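Platelis Two-Arm Bench Unit
Set-up and Operating Guide
Section 5: Preparing the bench for mixed small parts

5.1 What the unit can and cannot be expected to do

Read this part before you plan any work for the unit. Buyers often ask whether it can take over a chore completely, either in a workshop or at home. For most chores the answer is still no. The unit can pick up a rigid part from a known area and put it down in another. It can sort parts it has been taught, at a slower pace than a practised person. It does not cope well with soft, springy or tangled items, and it cannot judge whether a part is fit for use.

Chores are graded in the Wudix task library as follows.

Grade A: may be left to run with a person in the same room.
Grade B: needs a person at the bench, ready to stop the arms.
Grade C: for trial only. Expect dropped parts and repeated attempts.

Moving single rigid parts between cells is Grade A. Sorting mixed parts is Grade B. Handling flexible strip, folding cloth, coiling cable and clearing a kitchen worktop are all Grade C in the present release.

5.2 Covering and marking the bench

1. Switch off the unit and wait for the arms to settle on their brakes.
2. Check that both base plates are bolted down. Do not rely on clamps.
3. Cover the bench with plain brown paper. Pull it flat and tape down the outer edges. Small wrinkles do not matter. A raised seam does, as a fingertip can catch on it.
4. Mark out the grid with low-tack tape. Blue is preferred, as it shows clearly against brown.
5. Number the cells in the Edet software, starting from the row furthest from the operator. Do not write numbers on the paper.
6. Remove loose tape ends. The unit may treat a curled scrap as a part.

Note: The lines need not be perfectly square. The software works from the crossings and will accept cells of slightly different sizes.
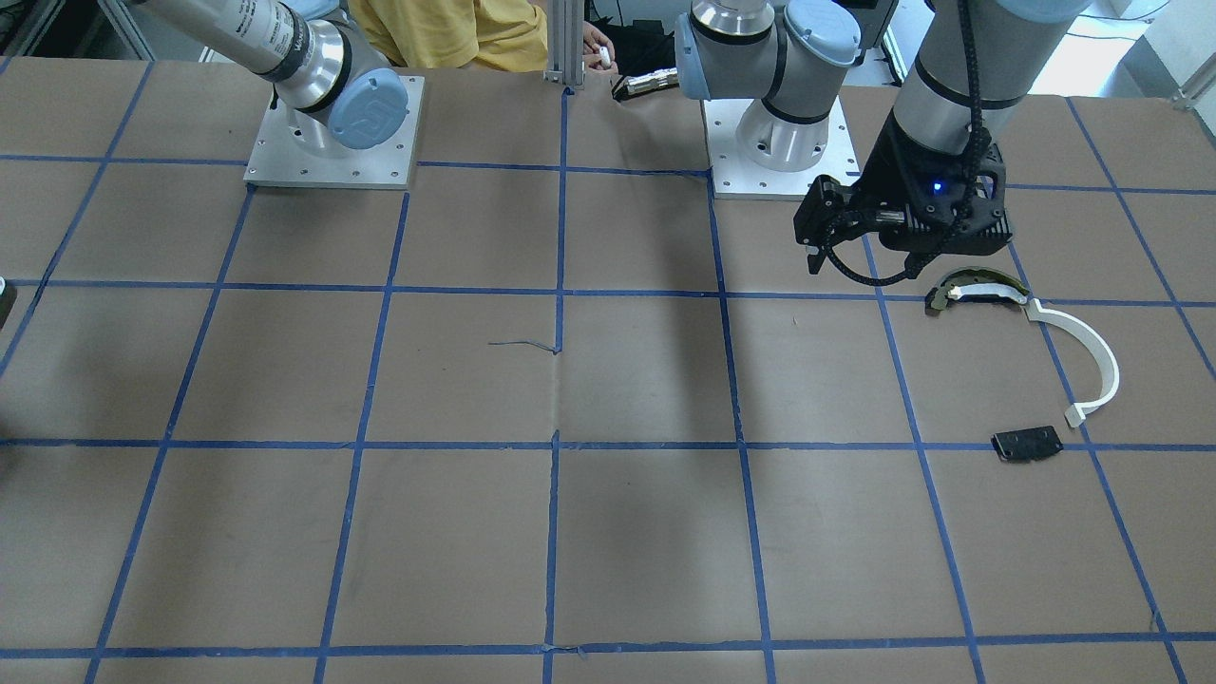

5.3 Placing the parts

1. Begin with one part. Add others only when the first has been lifted and set down without a fault.
2. Keep each part inside one cell where its shape allows. A long part may cross a line, but enter it in the software as "spanning".
3. Leave at least one clear cell beside each part for the open fingers.
4. Lay curved parts on their most stable side. If a part rocks when tapped, turn it over.
5. Keep flexible strip apart from rigid parts. If the two touch, the unit may read them as a single object and lift both.
6. Close the task list and select CONFIRM LAYOUT.

Caution: Keep hands, sleeves and tools off the bench once the layout is confirmed. The arms can reach beyond the marked area. Anyone standing at the far side must step back before the task is started.

5.4 First run

1. Set the speed to 5 per cent.
2. Press and hold RUN. The arms stop when the button is released.
3. Watch the cable carrier on the working arm through the whole movement. It must not drag across the paper or hook under the gripper.
4. Let the unit complete 200 lifts at low speed before raising the setting.
5. Record missed lifts in the Edet log, with the cell number.

If code 524 is shown, the gripper has closed without meeting a part. Check that the part has not moved, then repeat from 5.3. If the code comes back on the same part, treat the task as Grade C – changing the speed will not cure it.

5.5 Use outside the workshop

The unit may be used on a domestic table only with the Skestley floor stand. Its base plates must never be screwed to household furniture. Tasks taught on a marked bench will not carry over to an unmarked surface and must be taught again.

Do not use the unit near food preparation, hot pans, running water, children or pets. Time saved on a home chore is usually less than the time spent laying out the items, and the Grade B tasks still call for a person at the table throughout.

For cleaning and replacement of the gripper fingers, see Section 7.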